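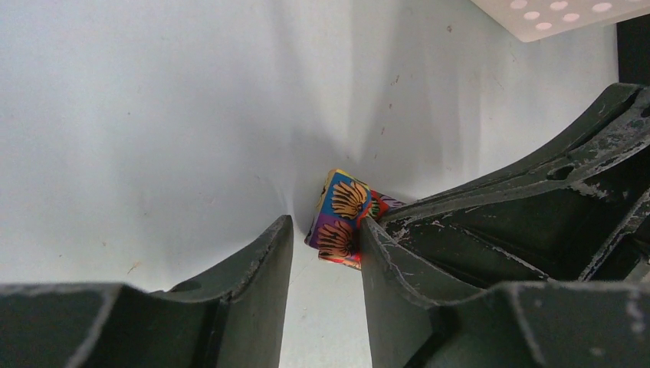 Section 6: Setting up the tabletop light tent

Read this section before opening the bag marked with the Mostard label. It covers putting up the tent, hanging the backdrop, placing the two lamps and taking a test shot. The camera settings are in Section 7.

What you need

Mostard light tent, folded
Backdrop sheet, white
Two Etoveo lamps with stands and power leads
Four backdrop clips (two spare clips are in the side pocket)
A table at least 1000 mm wide that does not wobble
A soft, dry cloth

6.1 Putting up the tent

1. Clear the table and wipe it down. Grit under the base will mark the fabric.

2. Lay the folded tent flat with the Mostard label facing you. Hold it down with one hand and undo the strap.

CAUTION: The hoops are sprung and open quickly. Keep your face back and keep children away until the tent is fully open.

3. Let the sides rise, then push the back panel outwards until both corner hoops click.

4. Press each corner of the base down. If one corner lifts, the hoop above it has not seated. Push it out from the inside.

5. Leave a gap of at least 40 cm on the left and right of the tent for the lamps.

Note: A new tent will have fold lines in the side panels. They do not affect the light and drop out after a few days of use. Do not iron the side panels.

6.2 Hanging the backdrop

1. Unroll the sheet on a clean surface with the matt side up. The shiny side has a faint Mostard mark in one corner.

2. Clip the top edge to the rear bar, one clip at each end.

3. Let the sheet fall down the back and forward over the base. It should make a slow curve where the back meets the base. Do not push it into the corner.

4. Bring the front edge to the lip of the tent and fix it with the other two clips. The sheet should lie easy, with no pull on it.

Note: Creases show most when a lamp is low and to one side. Raise the lamp first. If the crease still shows, take the sheet down and hang it by its top edge overnight. The fabric sheet can be ironed on the back at the lowest heat, without steam. The vinyl sheet must not be ironed at all.

Store the sheet rolled, never folded. The card tube it came in is the right width.

6.3 Placing the lamps

1. Fit each lamp to its stand and turn the collar until it stops. Hand tight is enough.

2. Stand one lamp on each side, level with the middle of the side panel and pointing slightly down.

3. Plug in both leads with the switches off, then switch on the left lamp followed by the right.

4. Wait 2 minutes for the colour to settle.

CAUTION: The lamp heads get hot. Do not let them touch the tent fabric, and do not cover the vents. Switch off and allow the lamps to cool before moving them.

Note: Older Etoveo lamps have a warm/cool slider on the back. Set both sliders to the same end. One warm and one cool lamp will give a yellow cast down one side of the sheet that is hard to put right later.

6.4 Test shot

1. Put a small item with several colours on the sheet, a hand's width in front of the curve.

2. Switch off the room lights and close any blinds.

3. Take one picture and look at the sheet at the left and right edges. Both should be the same shade.

4. If one side is darker, move that lamp closer by a little at a time and try again.

5. If the whole sheet looks grey, leave the lamps alone and go to Section 7 - the camera is set too dark.

6.5 Packing away

Switch off, unplug, and let the lamps cool. Take out the clips before the sheet, then shake the tent to clear any dust. Twist the hoops towards each other to fold it. The fold takes some practice, and there is a drawing of it inside the bag flap.

Replacement clips and sheets are sold by Agyeman under the same part numbers as before. Zokum clips also fit the rear bar but are too deep for the front lip.

Last revised August 12, 2024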